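# The night freight at Temau

When Thandeka Matlala came to Temau in January to lead the cargo side of Starnara, the airline had six turboprops and only one of them was flying at night. The others slept on the apron until the first passengers arrived.

She found this a pity. The islands receive their post and spare parts by boat, and in winter the boat is often late. So she asked the chief pilot, Florian Riviere, if the seats could be taken out after the last flight and put back before the morning. He answered that it was possible, but that his people would hate it.
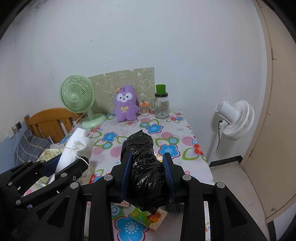 *A taped parcel on a flowered tablecloth.*

They did hate it, in the beginning. Now the change of cabin is made by a small team under Kinga Lengyel, who worked before in the maintenance of helicopters. The aircraft leaves with up to 2539 kilos and comes back before dawn.

The money is still modest. Riviere would like a real freighter with a large door, and he speaks of it often. Matlala prefers to wait one more winter. "A big door costs the same when there is nothing behind it," she told me, and then she went to look for her coat, as the crew bus was already outside.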